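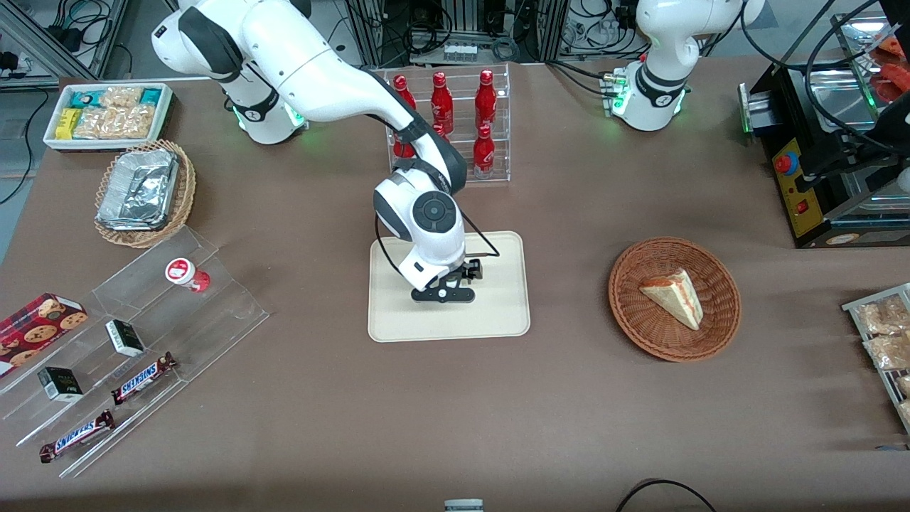

Fig. 2. Counter layout: bottles on two-tier rack, snack tray, foil containers in basket, stepped stand, empty tray in the middle.

Unit 6 — Small counter display (Tirneck block, room 201)

Stepped stand: small items only, labels facing out. Bars lie flat or slanted, your choice, but stay consistant.
Bottles — logos to front. Upper tier first.
Packets: keep in own tray. Foil containers in the basket, stacked, lids up.
Middle tray stays clear for the order.

Read Munteanu ch. 2, about 100 pages, skim the tables. Sketch of you own layout due June.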